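4.2 Where the wrist view helps, and where it hurts

So far I've talked about the Pristholm policy as if it had one pair of eyes. It has several, and I spent a good part of June trying to work out how much each of them matters. The short version is that I guessed wrong going in. I figured the overhead view would carry the whole tabletop sorting task and the wrist views would be a nice extra for the last bit of each grasp.

The setup is the same two-arm bench as in Section 3. Both arms hang off the rail around the table, the bins stay along the far edge, and the small items start out on the wood or in a gripper. We trained on 327 teleoperated demonstrations, which we call the Lamont set, and every variant below saw the same ones in the same shuffled order. Figure 2 has one view from the fixed camera and one from a wrist.

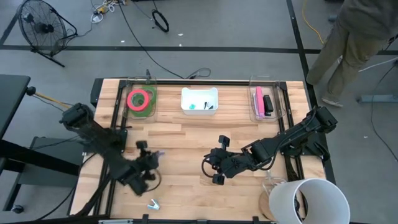

I trained three variants. The first gets everything. The second loses the wrist images, and the third loses the fixed camera and has to get by on the wrists alone. Apart from the inputs I left things alone, so it's the same Pliletti backbone, the same action chunks and the same learning rate. Each variant got 30 evaluation trials, and I reset the table by hand between trials using a printed overlay of the starting positions. I did most of the resets myself, on a string of very long afternoons, and I'd put the placement error at a finger's width on a bad day.

The variant without wrist images was better at getting to things than I had any right to expect. It went toward the right item nearly every time. Then it would close a little too early, nudge the item, back off and try again from almost the same spot, over and over, until the trial timed out. If you watch enough of those videos you start to feel bad for it! I think what's going on is pretty plain: from the fixed camera a small part next to a black finger pad is only a handful of pixels, and when the arm is moving fast those pixels smear. The policy has a decent idea of where the item is and a very poor idea of where it sits between the fingers.

The wrist-only variant failed in a completely different way. Once an item was between the fingertips it hardly ever missed, but finding the item in the first place was a mess. It would drift along the boards, lock onto whatever had the strongest color, and hover there. Butcher block doesn't make this any easier (the strips change tone from one to the next, and a pale one can look a lot like an edge when you're that close). We tried heavier color augmentation to break the habit. It made the hovering shorter and the grasps worse, so we took it back out.

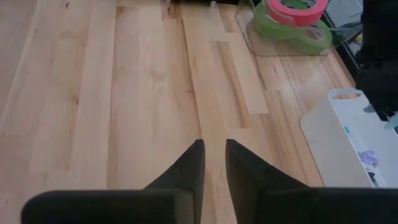
Handoffs were the part I was most curious about, and they turned out to depend on both views far more than single-arm picks did. To pass an item across, each arm needs to know where the other one is, and the wrist view only picks that up late, when the second gripper finally swings into it. With the fixed camera back in, the arms lined up early and the wrist views handled the close. I also trained a version where wrist features get dropped at random during the first 3000 steps — an idea borrowed from our older Jundau experiments — and that one recovered from bumped items more gracefully than the plain full model. I don't want to oversell it, because I only had time for 2 seeds and they disagreed on how big the gain was.

One caveat before the ablation on chunk length. All of these trials used the same bin layout, so I can't say how any variant would do if someone moved the bins to the near side. My hunch is that the wrist-only policy would suffer the most, and I'd like to test that properly before leaning on it.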